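Un sitio para las cosas pequeñas

Rohani Siregar lleva 6 años ayudando a la gente a ordenar lo que no cabe en ninguna categoría. Empezó en Kammont, una tienda de artículos para el hogar, y hoy da talleres en Parari, casi siempre por la mañana. La conversación empieza por las mesas, que le gustan blancas y despejadas.

«Todo el mundo guarda bien los platos y la ropa», dice. «El problema es lo suelto: la esponja de malla del baño, un rotulador, un cubo de madera de algún juego. Son cosas que se quedan donde caen».

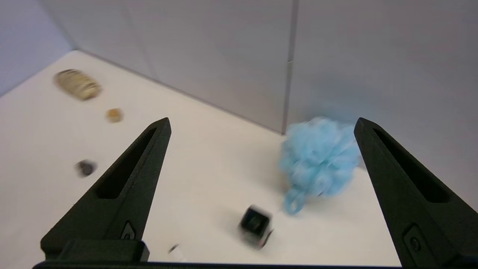 «La esponja, por ejemplo, pide un recipiente abierto. Si la metes en un cajón te olvidas de ella, y si la dejas en el borde de la bañera acaba en el suelo. A mí me vale un cuenco cualquiera – no hay que comprar nada».

Le pregunto por el gasto. Cuenta que una alumna, Chathurika Debnath, llegó al taller con 49 cajas organizadoras, la mayoría sin estrenar. «Usó dos. Las demás las regaló».

Su método consiste en sacarlo todo a la mesa y decidir pieza por pieza. Mezcla a propósito lo del baño con lo de la despensa, porque así es como aparecen las cosas en una casa.

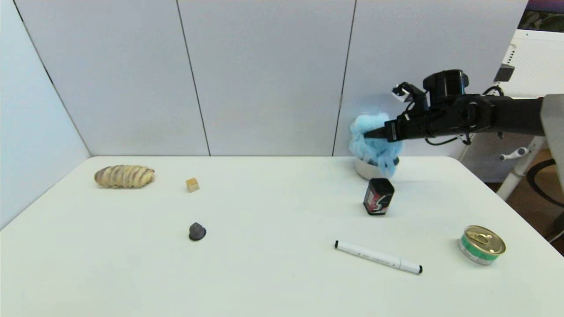 Una esponja celeste sobre el cuenco blanco; en la mesa, también una lata con anilla y un pan alargado.

«Con las latas soy más estricta. La comida vuelve a la cocina ese mismo día. El pan, lo primero».

¿Y las latitas vacías? Siregar las guarda para clips y botones, aunque reconoce que tiene demasiadas. En octubre piensa revisar las suyas.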